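# Repainting the dining table – beige or keep stripping?

**fondia_flats** – 7:40 pm

Hi all, long-time lurker. We bought a secondhand dining table off a bloke in Skestton back in April and I've been going back and forth on the colour ever since. My partner wants a flat beige, I want to strip it back and oil it.
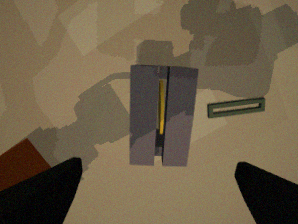
*The beige under soft shadow, with a lavender-grey block on it.*

The tabletop is 1,088 mm across and a bit longer than that the other way. It's got some old varnish on it that's gone orange, plus a burn near one end where somebody clearly put a saucepan down. I've already bought two grades of sandpaper and a tin of undercoat, so I'm a bit committed either way. What would you do?

---

**ernelroad** – 8:02 pm

Strip it! You can always paint later, but getting paint out of the grain is a horrible job (ask me about my sideboard). How deep is the burn? If it's only in the varnish it'll come off with the rest.

---

**Catrin Lloyd** – 8:15 pm

I'm going to disagree with ernelroad. I oiled ours four years ago and I've regretted it every time the kids have had beetroot. Painted tops wipe down. You want a proper enamel though, not wall paint, and you want to leave it for weeks before you put anything heavy on it. I put a fruit bowl on mine after three days and there's still a ring.

Also I quite like the beige. It'd be lovely with a lavender-grey runner or some placemats, if you've got the walls for it.

---

**fondia_flats** – 8:21 pm

Walls are white, floor is that honey-coloured stuff every flat on Fondia Street has. The burn is in the wood I think, I can feel a dip when I run my thumb over it.

Weeks?? We've got people coming for lunch in 27 days.

---

**raju_in_the_shed** – 8:34 pm

27 days is heaps if you start this weekend. Sand, wipe, undercoat, sand lightly, two thin coats of colour. Thin is the bit people mess up. I use a foam roller and tip it off with a decent brush, and I keep the shed door shut so I don't get bugs in it (still got one moth in the bench top, he's part of the family now).

For the dip, two-part filler. Overfill it a touch and sand flush.

---

**ernelroad** – 8:50 pm

@Catrin Lloyd beetroot comes out of oiled timber with a light sand and a bit more oil, it's ten minutes. Try doing that with a chip in your enamel. You end up repainting the whole top or living with a scab.

---

**Catrin Lloyd** – 8:58 pm

Ten minutes and then a night of nobody being allowed to eat at it, lol. I've done it. I'm not saying oil's bad, I'm saying it isn't great with little kids.

---

**Farah Oei** – 9:26 pm

Could you do both? Painted legs and apron, oiled top. We did that with a smaller one, 857 mm square, and it's held up really well. It does mean you're stripping the top regardless, but the legs only need a scuff and a coat.

One question before you strip anything – is it solid or veneer? Have a look underneath at the edges. If the grain on the end doesn't match the grain on top, go very easy with the sander. I went straight through mine in a corner, which is how I became a painted-legs-and-rug-over-the-corner person.

---

**fondia_flats** – 9:41 pm

Just crawled under with a torch. Looks solid to me, boards joined side by side, and there's 912 written in chalk underneath! No idea what that's about.

Painted legs could be the peace treaty here. Partner gets beige, I get timber.

---

**raju_in_the_shed** – 9:47 pm

Chalk's probably from an auction house or a removalist. My mum's dresser has one too.

If you go two-tone, do the top first and mask it well. Dripping stripper on fresh legs is a very sad evening.

---

**ernelroad** – 9:55 pm

Fine, I can live with painted legs. Put a sample of the beige on the inside of one leg and look at it in the morning, next to that honey floor. Beiges can go pink on you.

---

**fondia_flats** – 10:08 pm

Will do. There's a hardware place at the Ernel end of town that does sample pots, so I'll grab one tomorrow and report back. Does anyone have a filler they like that takes oil okay?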